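Vindard > Laundry robots > Engate > FAQ

Overview Engate Trials FAQ Contact

Engate: your questions, answered
Updated in December by Marlies Lehner

Engate is our kit for handling laundry at front-loading machines. It's one arm with a two-fingered gripper, a small camera down at the wrist, and the software that ties them together. We've spent a good part of the year with it in laundry rooms and we still get a kick out of it, so if an answer below runs long, that's why.

What does it work on?

Ordinary front loaders, the kind you'd find in a shared laundry. You don't swap your machines or modify the doors. Most of the job comes down to reaching the drum and dealing with what's in there, and small single items are the ones we practise on most.

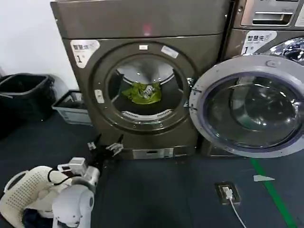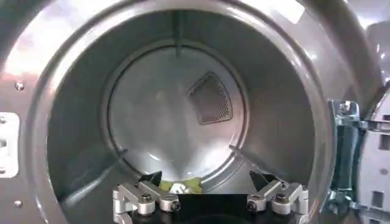 Blandine Tanguy wrote to us after reading an earlier version of this page, and her question was a good one: if a person can empty a drum in a few seconds, why would anyone wait for an arm to do it? She looks after three shared laundries and said the slow part of her day is the walking between them, and all the loads that sit finished with no one there to shift them.

She's right about the speed, and we won't pretend otherwise. A person wins on a single load every time. Engate is for the loads that finish at 2 in the morning, or while staff are at the other end of the building. It can take its time and the room still gets turned over.

Can it find one sock in a big drum?

Usually, yes, and this is my favourite part! The wrist camera goes where the fingers go, so the arm gets a second look from up close before it picks. Dark socks in a dark corner are still the hardest thing we ask of it. Bright colours are easy.

What happens if it misses?

It backs off, looks again and has another go. After two failed tries on the same item it stops and sends a message to whoever is on duty. You can change that number, but we'd leave it alone for the first month.

Does it open and close the doors?

It can close most doors with a push. Opening is fussier – latches vary a lot, and some need a firm tug at just the right spot. If yours are stiff, we'll ask you to leave doors ajar at the end of a cycle while we tune the pull.

Does it sort or fold?

No folding. Sorting is limited to light and dark, and it's a beta feature you have to switch on. We've had fun with it and some of the results are lovely, but I wouldn't trust it with a new white shirt yet.

How much floor space do I need?

Enough for the arm to reach the door with the door fully open, plus a spot for a basket beside it. Send us a rough sketch with measurements and we'll tell you if it fits. Keep cords clear of the path, please, and the lint swept up.

Is it safe to have people walking past?

The arm slows when someone comes near and stops on contact. There's also a stop button, and everyone who uses the room should be shown where it is. We don't recommend it in rooms where small children are on their own.

How long does setup take?

Two visits. On the first we measure, mount the arm and teach it your machines. On the second, usually a week or so later, we go through the misses with you and fix what we can. Bring the person who knows the room best, whatever their job title.

What's the difference between Montoya and Biker?

They're the two software modes. Montoya is the careful one, with slower moves and a second look before each pick, and every kit ships with it turned on. Biker is quicker and skips the second look when the camera is confident. I run Biker for towels and Montoya for everything else.

Can I try it before I commit?

Please do. The trial runs for 40 days and includes both visits. You keep the log of every pick and every miss, and you're welcome to share it with anyone you like. If it's not for you, we come and take it away, and we patch the mounting holes.

Who do I call when something breaks?

Use the contact link at the top of the page. We answer on the same working day and keep spare fingertips on the shelf. Those wear out first, and you can change them yourself with a hex key.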